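Vallevetti opens Prololico kitchen simulation kit to robot arm developers

15/12/2023 — Vallevetti has released Prololico, a simulation kit for testing robot arms in home kitchens. It comes with 300 practice tasks and a year of support. "Teams can try a cooktop task before they buy hardware," said product lead Mariama Nyarko.

A simulated white arm with its gripper over the cooktop in a Prololico kitchen: 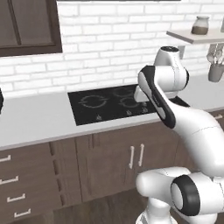
Availability

Licenses are on sale now — updates start in March.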